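The Long Patience of a Two-Armed Machine

By Luana Evangelista

The first thing Razia Warraich does in the morning, before her coat is properly off, is run her palm across the table. She does it slowly, the way you might check a bedsheet for crumbs, and if she feels a ripple in the brown covering she gets down at eye level and looks for it. A ripple no thicker than a fingernail can tip a small part, she told me, and a tipped part can cost her the whole morning.

Warraich looks after one robot cell at Gidness, a small workshop that teaches machines to do the fiddly end of assembly work: putting things away, taking them out again, sorting one little fitting from another. I had gone there expecting to write about the clever part, the software, which has a name (Basier) and a good many admirers. I ended up spending most of two days with the woman who keeps the thing straight, and I can't say I'm sorry, because I have never learned so much about bolts.

The cell has two white arms that share one table. They came to the workshop in December, and Warraich remembers the delivery mainly for how long it took to get the frame level. "We had it perfect," she said, "and then we tightened everything and it was no longer perfect." She loosened it all and began again. Her colleague Itsuki Morikawa, who writes most of the routines the arms follow, brought her soup at some point and had the good sense to leave it on a stool and go away.

What takes the time now is the zero check. Each arm has 6 joints, and every joint has a position it believes to be home. Over weeks of work that belief can drift a little. Warraich brings the arms to their marks one joint at a time, reads the numbers off her screen, and writes them by hand in a green ledger, although the computer saves them too. She likes to turn back a few pages and see a joint creeping before it becomes anybody's problem. When I visited she was on page 81, and the shoulder of the left arm had been creeping.

She had fixed that the evening before my second day, so the morning was given over to the drawer test. It's the test everybody at Gidness grumbles about and everybody trusts. A drawer asks for a straight pull, and an arm that is even slightly wrong about where it is will drag to one side and bind. The lowest drawers are the worst of the lot, with the gripper having to come down so near the table, and so naturally those are the ones Warraich cares about.
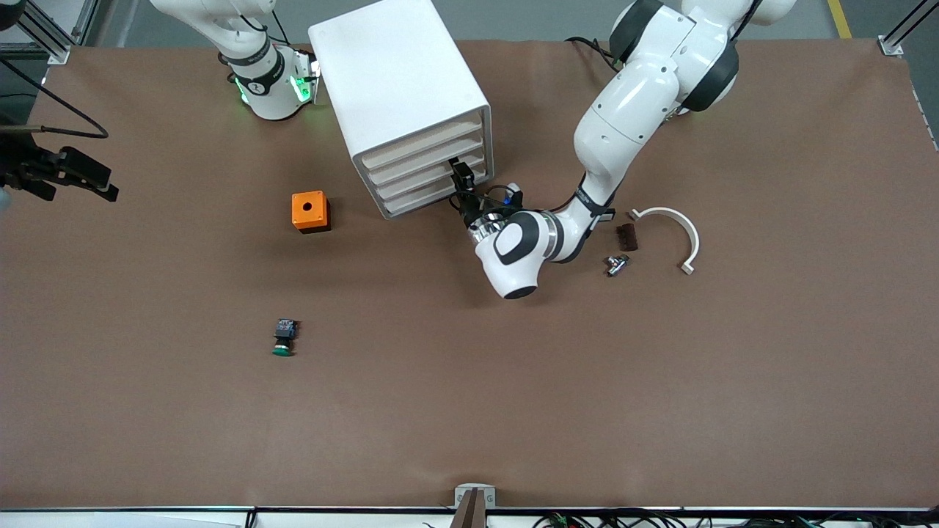

The left arm reaches for the cabinet's lowest drawers while the right arm waits at the back of the table.

I found it strangely gripping to watch, and I say that as a person who has walked out of car races. Morikawa stood with his arms folded. Warraich watched the cable along the wrist, which I would never have thought to look at. Cables, she explained, are what really wear out. An arm can turn its wrist all day long and be none the worse for it, but the cable has to go along for every one of those turns, and if it's been tied too tight it pulls, and if it's been tied too loose it snags on something. She leaves a loop you could pass two fingers through, and she does check with two fingers.

The bits and pieces on the table have their own upkeep. There's a green push button, a white clamp shaped like a little arch, a silver fitting, and an orange box with a round hole in the top, and all of them get wiped down and looked over for chipped corners. Parveen Qureshi, who runs the stores, keeps spares in labeled bags and will not hand one over without seeing the damaged one first. I tried to charm her out of this and got nowhere.

The test calls for 48 pulls at each drawer after any adjustment to a shoulder. Warraich sat through them with a cup of tea, getting up now and then to feel for warmth at the elbow joint with the back of her hand. Between rounds she told me about her first job, mending knitting machines with an older woman named Kausar Swati, who taught her to listen before picking up a tool. She still does it. When an arm sounds wrong to her she stops it, sits down, and has it make the same move again, slowly, until she can point to where the noise lives.

By lunchtime she had her numbers in the ledger and Morikawa had his table back. She was already writing herself a note about the clamp mount on the left side, which she wanted to go over with a torque wrench before she went home.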